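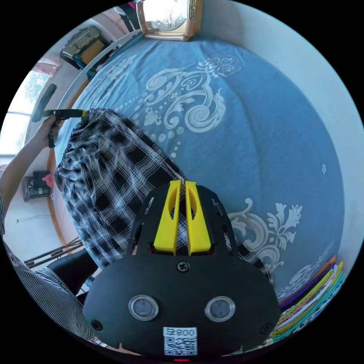
Fig. 3. Black-and-white checked cloth on the bed.

Reading time: 2 minutes

3. Washing and storing the Birnirlow checked throw

Read this section before the first wash. The throw is woven from cotton, and the first wash decides the final size.

1. Shake the throw outdoors and close any loose thread with a small knot. Do not pull the thread.
2. Turn the washing machine to the gentle program, 30 degrees. Use liquid soap, half of the usual dose.
3. Wash the throw alone. Dark yarn can give color in the first two washes.
4. Take it out when the program ends – do not leave it in the drum overnight.
5. Lay it flat on a bed or a wide table and stretch the corners by hand for some 15 minutes, little by little, until the checks are straight again.

Note: The Caldeira size is longer by 30 cm. Fold it one more time before you put it in the storage bag.

CAUTION: Never use bleach. Do not iron the fringe. Tumble drying is not permitted for the Zindari model.

6. For storage from spring until December, keep the bag open at one side, so the air can pass.

If the throw became smaller after washing, write to Prandden customer care, attention Aparecida Macedo, and include the number from the sewn label.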